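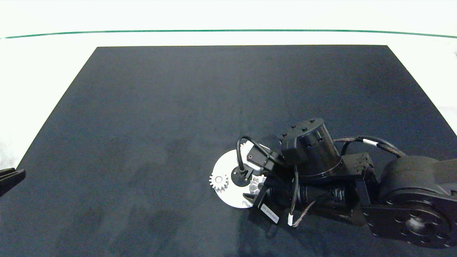 When must a collection station be inspected?
Before the first recorded example of each shift, and again after any stop in which a person has reached into the work area.

Skilon Station Inspection Checklist
Gear placement task, Escobedo site
Inspection date: March 17, 2024
Station: 204
Result: Released for recording, with 2 open comments

Enter OK, Repair or Hold for every item. An item marked Hold stops recording at the station until it has been cleared and initialed by the shift lead. Comments are required for Repair and Hold and are welcome for OK.

Section A. Work surface

A1. Mat lies square to the table and does not slide under light hand pressure. OK
A2. Mat is free of tears and raised edges. OK
Comment: Light smudges and small wrinkles noted on the dark mat. Neither affects placement. Clean at the end of the shift with a dry cloth only.
A3. Tools, cups and packaging removed from the table. OK

Section B. Arms and cables

B1. Bolts on the shoulder and wrist housings are present and seated. OK
B2. Cables move freely through the full reach of the arm and do not catch on the bracket joint. Repair
Comment: One cable tie on the right arm has loosened. The cable stayed clear of the gripper during the slow test, and recording may proceed. Replace the tie before the next shift.
B3. Labels on arms and cables are attached and do not hang into the gripper. OK
B4. Gripper opens and closes completely 4 times without hesitation. OK
B5. Emergency stop tested from the operator's seat and from the aisle. OK

Section C. Task parts

C1. Plate and gears match the parts list for the task. OK
C2. Gear teeth are clean and undamaged. OK
C3. Plate turns freely by hand and returns to rest on the mat without rocking. OK
C4. Spare gears stored in the closed bin beneath the station. Repair
Comment: Bin lid is cracked. A replacement has been requested from Purkoner. Keep the spares in the supply cabinet until it arrives.

Section D. Recording

D1. Camera lenses clean and camera mounts tight. OK
D2. Arm positions and camera images carry matching times in the Drirkus log. OK
Comment: Checked on 7 trial examples. All were deleted after the check, as required.
D3. Starting position of the gears changed between examples according to the posted schedule. OK
D4. Failed attempts are kept and marked as failed. OK
Comment: Operators are reminded that a dropped gear is a valid example — it is not to be erased or repeated under the same number.
D5. Examples interrupted by an emergency stop are marked as interrupted and kept apart from failed attempts. OK

Follow-up

Comments B2 and C4 remain open. The shift lead will record the date of each repair on the station card and return this form to the Escobedo safety office. The next full inspection, including removal of the arm covers, is scheduled for June.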